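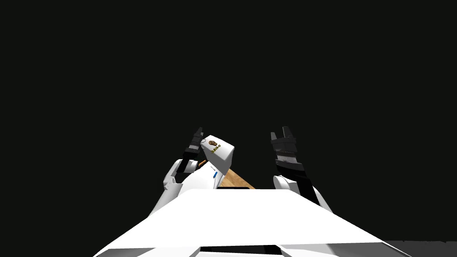
Four months of recording in simulation

2024-12-21

I have been meaning to write up the Prurkmont recordings since August, when I started on them. The year is nearly over and I have a free afternoon, so this is it. It is mostly for my own memory. A few people have also asked what I do all day, and "I move two robot arms around on a screen" is the short version.

Prurkmont is our name for a set of demonstrations that will be used to train a control policy for a two-armed robot. Everything so far is in simulation. A person drives the arms, the software writes down what the joints did and what the cameras saw, and at the end you press one pedal for keep or another for throw away. Then the world resets and you do it again.

There are four of us who record: me, Anoma Pathirana, Ruwan Debnath and Lorenz Sutter. Nazma Bhattacharjee looks after the simulator and the storage. Jahangir Sarkar trains the models and tells us what he is short of.

The setup

The simulated room is called Calley, and there isn't much to it. It has a wooden table, a gray floor and black everywhere else. Early on we had a version with walls and a window, but it loaded slowly and the shadows changed every time the renderer was updated. Nazma took it all out in the second week. We are supposed to put backgrounds back in later by swapping them behind the robot, so the bare version is the one we record.

I drive with two hand controllers. The left hand moves the left arm and the right hand moves the right arm. Squeezing the trigger closes the fingers. It takes a couple of days before you stop turning your whole body when you want to turn a wrist. Lorenz has worked with them before and was faster than the rest of us for most of the first month. Anoma caught up with him by doing something I should have done too, which was to play back her own recordings every morning and write down where she hesitated.

One of our views sits behind the robot and looks forward over its body. The white shell takes up the bottom of the picture, the arms come up on either side, and the table is a small tan wedge in between. When I first saw it I thought the camera had been placed wrong and filed a ticket. Nazma closed it the same day. Jahangir wanted a view where the robot's own body gets in the way, and he had asked for it.

I have come around to it. When the arms are raised the view tells you a fair amount about the wrists and very little about the table. If you are driving from it you have to remember where things are. We don't drive from it often, but each of us does one session a week that way, and those recordings are slower and have more pauses in them.

What a session is like

A session is two hours with a break. I load a task, read the instruction out loud and start. The instruction is one sentence, for example "lift it with the left hand and hold it up." There are seven tasks right now. Three use one arm and four use both. Even in the one-arm tasks the other arm is recorded, and where it waits matters a good deal more than I expected.

For the first few weeks I parked the idle arm wherever it happened to be when I stopped needing it. Ruwan always brought his back to the same raised position with the fingers open. Jahangir trained on a mix of the two and the idle arm wandered up and down through the whole episode, as if it could not decide whose habit to follow. We wrote a rule after that. The idle arm goes up, fingers open, and stays out of the way until it is needed.
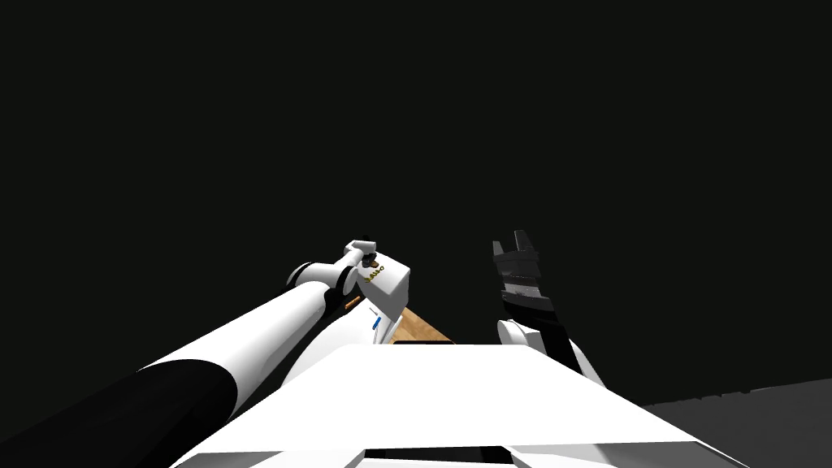
It sounds like a small thing to write a rule about, but most of our rules are like that. Start each recording with both hands still. Don't correct a bad grasp more than once, just throw it away and start over. Don't rush the end. The last one is aimed at me. I used to hit the pedal the moment I thought I was done, and the final second of the episode was missing. Anoma noticed it while checking my work and I had to redo most of a week.

Lorenz argued against the rule on bad grasps. His view was that a learning system needs to see recoveries, and if we only save clean attempts it will have no idea what to do when something slips. Jahangir agreed with him in part. We now have a separate folder for recoveries, where you start from a bad position on purpose and get out of it. Those are harder to do than they sound. My hands want to avoid the mistake, and a mistake made on purpose looks different from a real one. I don't know yet how useful that folder will be.

Resets are the other part of the day. In simulation a reset takes a moment, which is the main reason we work there. You also get the starting position shifted a little each time. Nazma set the range wide at first, and some starts were impossible because the arm couldn't reach. Now it is narrower, with a button to skip a start. We log the skips. Ruwan skips more than anyone and says his standards are higher.
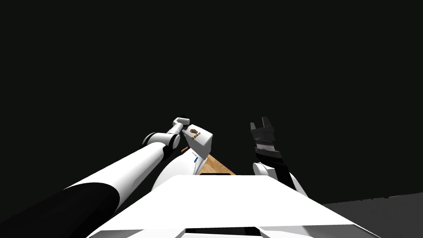

Numbers so far

We have recorded 2,949 episodes. Of those, 1,665 made it into the training set. The rest were thrown out by whoever recorded them, or failed the checks that Nazma runs overnight, or were turned down when a second person watched them.

I was a bit sick about that ratio when I first worked it out. Jahangir was less bothered. A lot of the losses come from August, before we had written rules, and from one simulator update that changed how fast the fingers closed. Everything recorded in the days before we caught that had to go. It was some 11 hours of driving, a good part of it Anoma's. She was nice about it.

The second-person check takes the most time and I would keep it over anything else we do. You watch at double speed with the instruction at the top and answer one question, whether this is what the sentence asked for. It catches the wrong hand being used, which happens more in the afternoon. It also catches sentences that are bad. We had one that said "move it over" and all four of us had moved it somewhere different.

What I would change

I would have written the rules down before recording anything, even if half of them were wrong. I would have had everyone record the same task for the first week and then compared. We did this in the end with the two-handed tasks and the differences were obvious as soon as they were side by side. Lorenz moves both arms at once. I move one and then the other. Neither of us knew we did that.

I would also have kept better notes on the controllers. Mine drifted for a while on the left side and I made up for it without noticing, so the left wrist is turned a few degrees more in my recordings than in anyone else's. They passed all the checks and they are still in the set. Jahangir says to leave them in for now.

After the break we start on Brustano, which is the same seven tasks on a different table height. Nazma is also moving one of the cameras, and I need to send her the list of starts we skipped most often before she does that. It is half written.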